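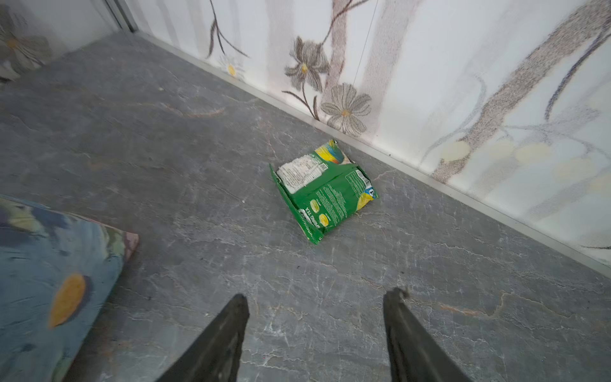
November, first evening with the blanket coupon for the Modex cubesat. Cut it a bit oversize, taped the edges, folded it round the dummy corner twice and it took a set straight away. Same kind of damage as the green snack bag on the floor, bent flap down one side and wrinkles across the middle, and the wrinkles are what I care about – layers touch there and we lose the gap. Refolded with a wider radius. Better, not good. Need to mark the fold line before the tape goes on, not after. Cut from the old roll so don't trust the mass number.

Coupon into the bag with the desiccant, second shelf. Label says TOP on the wrong face, fix tomorow.

Moved on to the ground side around 4 pm. Prulham pass came up on time, max elevation 35 degrees, beacon there but weak. Decoded 13 frames, last few garbage. Doppler correction was on (checked twice). Noise floor jumps when the azimuth motor runs so either the ground strap is bad again or it's the motor supply. Tried the strap first, tightened, no change on the bench. Left the supply for after the next pass so I'm only changing one thing.

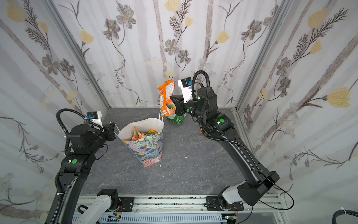
Elevation axis still snags. Coax is fine up to maybe two thirds of travel and then the boot catches on the clamp and the readback steps. Rerouted over the top and left more slack, basically the way the black corrugated hose loops over the top of the left arm, with a nice big bend and nothing pulled tight at the joint. Ran it end to end 5 times by hand, no catch. Have not run it under power yet. Zip ties are temporary!! do not leave them up there for winter, they go brittle and I'm not climbing up for that again.

Gasser preamp: swapped in the spare. Gain looks right, but connector is loose on the output side, you can feel it. Wiggle it and the trace drops almost 3 dB. Would explain the weak beacon all by itself, so maybe the motor noise is a seperate thing. Tag it and send back.

Stokport asked for the raw recordings, not the decoded frames. Fine – upload overnight, link is slow. Reminder that their clock is on local time and ours is UTC, last time we spent a whole morning chasing a drift that was just that.
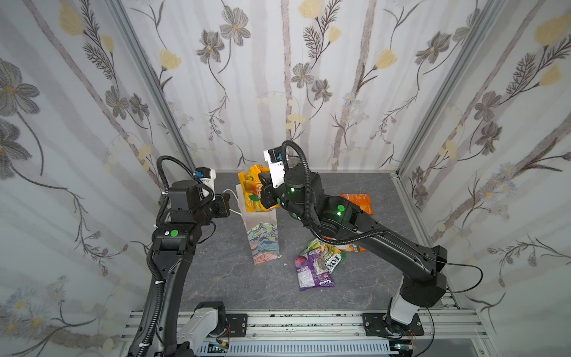 Paper gift bag standing up, left gripper by the string handles.

To do:
strap vs supply, one pass each
powered run on elevation, watch the boot
new coupon, wide radius, weigh it before AND after tape
order output connectors for the Gasser
TLE refresh before the morning pass, the ones on the rotator PC are stale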